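**Shared Kitchen Audit, Pinthorpe House – Part 2: Pots and Lids**

Part 1 covered the cupboards, and the less said about the cupboard under the sink the better. For this part Rimantas Laur and I looked at cookware, on the theory that a hall full of students who can't find a lid will order pizza instead.

**Method**

We left a tally sheet on the wall for the whole of September and asked everyone to mark it when they cooked something in a pot. They did, mostly. Someone also used it to play tic-tac-toe, and those marks have been removed from the data as far as we could tell them apart. The same sheet went up in Camberg, the building next door, which has newer stoves and a higher opinion of itself.

**Results**

Across both kitchens we logged 3,036 marks. Of the people who answered our follow-up survey (50, after two weeks of begging), most said they cook without a lid even when they own one. The usual reason was that the lid was "somewhere." Water for pasta came to a boil faster with the lid on every time we tested it, a finding we don't expect to be published.

The survey also asked what people would change. Hooks for lids came first. A second drying area came next, and one person wrote "new roommates," which is outside our budget.

**Discussion**

Our supervisor at Surnthorpe wanted to know if matching lids to pots by size would help. We think so, but only if the lid goes back on the pot after washing. Stacked separately, lids wander. Stored on the pot they take up more shelf, and shelf is what both kitchens are short of – see Part 1, if you have the stomach for it.

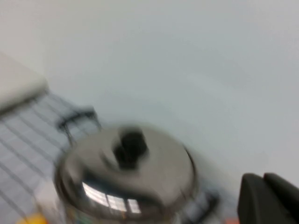 So our recommendation is the plain steel kind with a black knob on the lid and a handle on each side, kept with the lid on. Rimantas still wants the hooks. We've agreed to try his idea in Camberg and mine in Pinthorpe, and to put the tally sheets up again next term, printed this time with no blank squares.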